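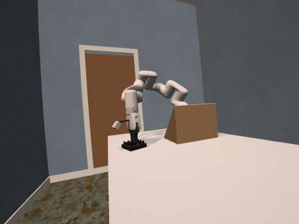

El brazo blanco en simulación, con la pinza sobre el bloque negro y el prisma de cartón al lado.

Yoon-hee Hyun me recibe en Gramden con un café y una advertencia: hoy solo hablamos de normas. ¡Y yo encantada!

Coordina la guía de buenas prácticas de Muson, que tiene 18 reglas (ella defiende que sobran un par). Su favorita es la 11: toda tarea se ensaya en simulación 100 veces antes de tocar un robot real. "Si me traes 12 ensayos, te mando de vuelta a tu mesa", me dice, y se ríe.

Le pregunto por los obstáculos - a mí me parecían un detalle menor - y me corrige enseguida. "Van en la escena desde el primer ensayo. Y la posición de cada uno se apunta".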